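FOR IMMEDIATE RELEASE

Jovar opens Mug Exchange at Ronham store, starting this October

RONHAM - Bring a mug, take a mug. That's the whole idea. Jovar, the independent housewares store on Holanda Street, is starting a standing mug exchange this month, open every Sunday from 10 a.m. until the shelves are bare or the coffee runs out.

The exchange opens with 112 mugs, all washed, all checked for chips. Plain white ones, patterned ones, heavy glazed stoneware, a few tall ones that don't fit under anybody's coffee maker. No matching sets at the start, and sets that come in will be split unless the owner asks otherwise.

"People have a cupboard full of mugs and use two of them," said Heather Tamihana, owner of Jovar. "Mine was the same. I had one I didn't even like and I'd moved it through three apartments."

How it works. One clean mug in, one mug out. Ceramic, stoneware or porcelain. No travel cups, no plastic, no glass for now. Staff look over the rim and the handle at the counter, hand you a paper token, and you go choose. Tokens don't expire. Don't have a mug to trade? Mugs are also for sale at a flat price, ask at the counter, money goes back into shelving and dish soap.

Everyday sizes are most wanted. 330 ml is the sweet spot (a bit over 11 ounces), and the store is always short of good plain white. Also wanted: anything with a roomy handle. Espresso cups can come in pairs and count as one mug.

Black outside with a bright blue glaze inside, deep blue with a band of bare tan clay at the base, white with dark blue leaves. All at Jovar.

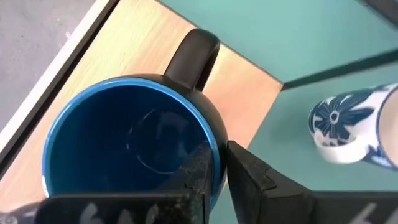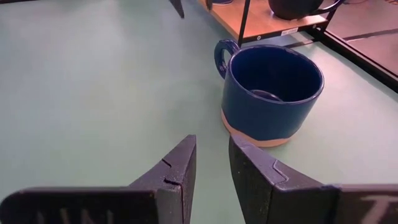
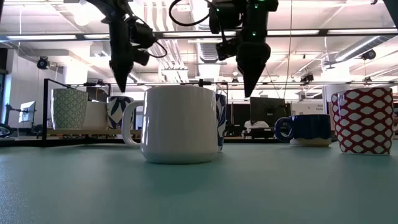

Mugs at Jovar, Ronham.

Can I bring a mug with a chip in it?

A chip on the rim or a crack anywhere means it can't go on the shelf. A small rough spot on the foot is usually fine, bring it in and staff will take a look. Chipped mugs can be left in the crate by the door, where they go to local gardeners for drainage in pots.

The exchange shares the back half of the store with the Drurketti line of kitchen racks and drawer organizers, which Jovar has carried since the spring. Anybody reorganizing a cupboard can bring measurements (width, depth, height of the shelf, inside, not the door) and get help working out what fits. Free, no purchase needed. Best before noon, it gets busy after that.

Storage advice is a big part of the program. Tamihana will run a short talk at 11 a.m. on opening Sunday covering stacking, hooks, and stains. Tea stains especially. Baking soda and a damp cloth, a little patience. Gray marks inside a white mug are often just metal left by a spoon and will come off with a mild cleanser. Unglazed clay at the foot should dry all the way before the mug goes back on a wood shelf or it can leave a ring.

Ronham potter Trudy Te Moana is contributing 12 handmade mugs from her own studio seconds, to go out a few at a time over the fall. Slight wobble in the glaze line, color a shade off, that kind of thing. Perfectly good to drink from.

"A second isn't a bad mug," said Te Moana. "Some of my favorites are seconds. The glaze went where it wanted and I left it alone. I would much rather have somebody drinking out of it every morning then have it sit on a rack in my studio."

Te Moana will be in the store on opening day to answer questions about glazes, what's dishwasher safe and what isnt, and how to tell. Bring the mug you're wondering about. Look for a maker's mark underneath first if you can.

Space for the talk is limited to 80 people, sign up at the counter or by phone. No sign-up needed for the exchange itself. Kids welcome, they can trade too, same rules.

Mugs can be dropped off during regular store hours all week. Please wash them first. Wrap in newspaper or a dish towel, staff will return the towel if you wait. Boxes of more than a dozen, call ahead.

About Jovar
Jovar sells cookware, tableware and storage for small kitchens. Independently owned, Holanda Street, Ronham. Street parking out front, step-free entrance on the side.

Press contact: Heather Tamihana, at the store. Mornings are best.

###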